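4. Setting Up Your Packing Table

Now the fun part! Once the Plullitthorpe storage box is out of its carton and aired (section 3), you can set up a proper packing spot for it. A good table makes weekend trips so much easier, and it only takes a few minutes to arrange.

What you need

- The Plullitthorpe box, lid fitted
- A table wide enough to lay pouches flat beside the box
- 2 sheets of plain board to cover the tabletop (optional, but we love them)
- Your pouches, cases and labels

4.1 Cover the table

1. Wipe the table and let it dry.
2. Lay both boards side by side so the edges meet. A thin seam is fine. Tape it from underneath if it bothers you.
3. Press down along the seam with your palm. If one board rocks, turn it over and try again.

Note: Pale boards are great for this. Small things like earbuds and hair ties show up right away.

4.2 Place the box

1. Lift the box with both hands under the base and set it toward one side of the table, long side facing you.
2. Turn the latch to the front.
3. Open the lid all the way once to check that it clears the wall or window behind it.
4. Close the lid and let the latch hang down. You don't need to fasten it while you're packing.

CAUTION: Never lift the box by the latch or the lid. The weave is strong, but the hinges are not made to carry a full load.

4.3 Sort before you fill

Put hard or padded cases at the back of the table and soft pouches in front, where you can reach them. Lay each pouch flat with its label patch facing up.
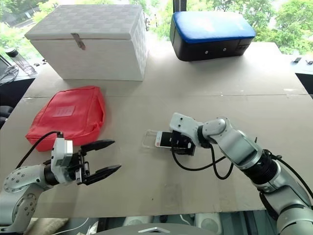
Smooth the air out of each pouch before it goes into the box. Puffy ones take up far more room than you'd think, and it's so satisfying to see them settle!

1. Start with the flattest pouches and lay them along the bottom.
2. Add thicker pouches on top, in 2 layers at most.
3. Leave padded cases for last. If one keeps the lid from closing, carry it separately.
4. Close the lid gently and fasten the latch.

CAUTION: Don't press down on the lid to make it shut. Take something out and try again.

Note: If your table sits by a window, move the box out of direct sun when you finish. Strong light can yellow a white weave over time.

4.4 Keeping it ready

Leave the boards in place between trips if you have the space. We like to do a quick reset on Sunday evening: empty the pouches, shake out the crumbs (there are always crumbs) and put everything back in the box. For cleaning the weave, see section 5.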